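Community Help > Furniture and Floors > Wood Surfaces

Scuffs and white specks on a dark wood table, is it the finish or just on top?

Posted by millrace_70

We have a dark brown wooden table with a glossy finish. It has picked up a lot of small white specks and fine scratches, plus one pale scuff toward the middle that catches your eye when the ceiling light is on. I bought it used through Travoda and have no idea what the finish is. The seller's listing only said "dark wood, good condition."

So far I have wiped it with a damp cloth and a drop of dish soap. Some of the specks came off and some did not. I have not tried any polish. I would like to know whether I can fix this myself in an afternoon or whether the whole top has to be stripped. A shop near us quoted $372 for refinishing, and that is more than I paid for the table.

We are also partway through sorting out the room, so there are open boxes on the floor beside it. I can move them if sanding is the answer, but I would like to avoid sanding over carpet.
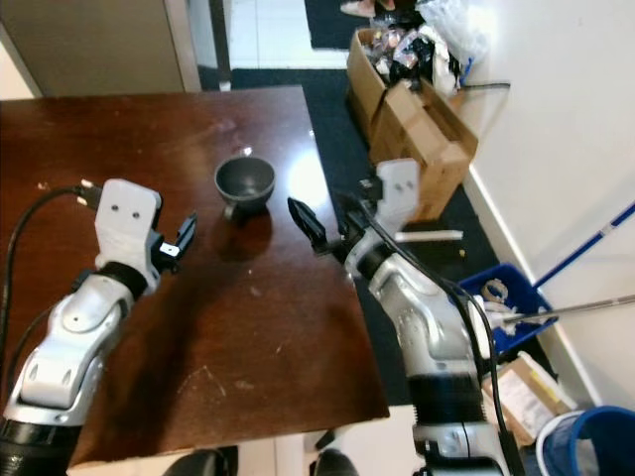
Replies

Posted by Nkuna Floor & Table

Start by finding out what is on top of the finish and what is in it. Run a fingernail lightly across one of the white specks. If it lifts, it is paint, plaster or dried glue, and a plastic scraper will take it off. An old store card works fine. If your nail catches in a groove, the finish is scratched there.

For the pale scuff, put a little mineral spirits on a soft white cloth and wipe it once. Watch the color while it is damp. If the scuff disappears and comes back as it dries, the damage is in the clear coat and the wood under it is probably fine. If it stays pale, the color is gone in that spot and you will need a touch-up marker.

For damage in the clear coat only:

Clear the top and clean it, then let it dry overnight.

Rub the scuff with 0000 steel wool and paste wax, with the grain, using very light pressure. Stop and check often - it is easy to dull a glossy top this way.

Let the wax sit for 15 minutes, then buff with a clean cloth.

Try it on the underside or near a leg first. The spot may come out less shiny than the rest, in which case do the whole top so it matches. You do not need to sand for any of this. Open a window when you use the mineral spirits, and lay the cloth out flat outdoors to dry before you throw it away.

Posted by dent_and_ding

just get a dark wax stick, fill it in, done. I used the Miltimard one on a desk in October and it still looks ok. put a cup or a placemat on the bad spot if it bugs you

Posted by pennyfarm4

I agree with the first reply about testing before you do anything. One thing to add is that overhead light makes a glossy table look much worse than it is. I was ready to strip mine, then I moved a lamp and almost all of the fine scratches stopped showing. The deep ones were still there, but I could live with those.

Skip the spray polishes with silicone in them. I used Plido for years, and when I finally did want to recoat the table the new finish would not stick properly. It left little craters all over and I had to take it back to bare wood.

I would also get the boxes unpacked first. Mine got most of its scratches from cartons being dragged across it.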